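Sourdough, month two, and where the starter stands

Ok quick one because I have to leave in 30 minutes and the dough is already in the fridge.

So. The starter. Alive! Smells like yogurt and a bit like nail polish in the mornings, which Ximena says means it's hungry. I was feeding it once a day through June and the kitchen got hot and it just went flat by dinner. Now it gets fed twice, morning and before bed, and it doubles in maybe five hours. Big difference. Should have done that from the start.

Flour. I used up the last of the Gollell bread flour and couldn't get more, the store on my corner stopped carrying it. Bought Ondstead instead. It drinks way less water. First loaf with it was soup, I mean really soup, poured it out of the bowl and it kept going across the counter. Baked it anyway in a loaf pan. Flat on top, gummy in the middle, fine as toast. Second loaf I held back 60 grams of water and it was like a different dough. Held its shape, nice ear, bottom a little too dark.

About the dark bottom – a few of you wrote to me last time. I tried the baking sheet on the rack underneath and that helped. Tried cornmeal too, did not help, just burned and stuck to everything. Still finding cornmeal in the oven. Lower rack position was a mistake, dont do that.

The other thing is timing. Every recipe has you home all day doing folds every half hour, and I'm not. What works for me: mix after work, two sets of folds while I make dinner, leave it out till bedtime, shape, fridge. Bake the next morning before coffee if I'm awake enough, otherwise the next evening. Long fridge time makes it more sour and I like it sour. My sister does not. She gets the heel.

Carrillo asked in the comments if you need a Dutch oven. I don't think so. I borrowed one for the first month and gave it back, and now I use an upside down soup pot on a pizza stone. Heavy, awkward, works. Get good mitts, mine have a hole in the thumb and I keep forgeting which one.

Also tried adding walnuts. Too many. The slices fell apart.

Next up is a rye, half and half, and I'm told it's going to be sticky and I should just accept that. Want to try seeds on the crust too if they'll stay on.

Last thing, proofing. I don't own a banneton and I'm not buying one till I've done this for a whole year, so it's a mixing bowl lined with a cloth and a lot of rice flour. Regular flour stuck, rice flour doesn't, end of story. Any big plain white cloth will do, and it can be as crumpled as the one on the brown tabletop in the picture, just smooth out the worst of it before the dough goes in or you get deep creases in the crust. Shake it outside afterwards, let it dry all the way, wash it without softener. Ok I'm late, rye report soon
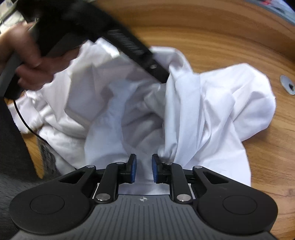
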